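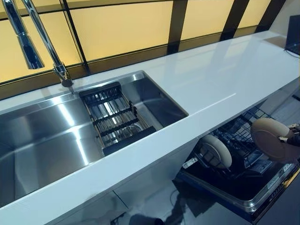 Gisela Rathjen wrote in August that her Molloris under-sink filter lost flow well before the rated cartridge life, and asked whether the Drenditz head fits the same bracket. It does not. The screw spacing differs by 7 mm, so new holes are needed.

I have run the Drenditz on a cold line since then. The kit contains the head, one carbon block cartridge, two lengths of tubing and a shutoff valve. Installation needs an adjustable wrench and a tubing cutter – the cutter is not supplied. The push fittings sealed the first time. The valve handle is stiff and sits too close to the wall if mounted as the instructions show.

Rated capacity is 2,000 gallons. My meter reads 412. A one-gallon jug takes slightly longer to fill than it did in the first week, but the difference is small. Chlorine taste is gone. Scale is unchanged, as expected from carbon alone; hard water still needs a softener. 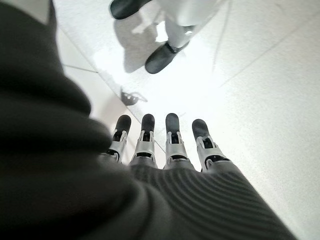
Back of the hand, four fingers toward the floor.

Cartridge changes are a quarter turn, with a little spillage, so put a towel down. The housing needs clearance beneath it, and a deep sink bowl may force it to the side wall of the cabinet. At 190 dollars it costs more than the Molloris. I would buy it again, with a different valve.

Henrik Vogler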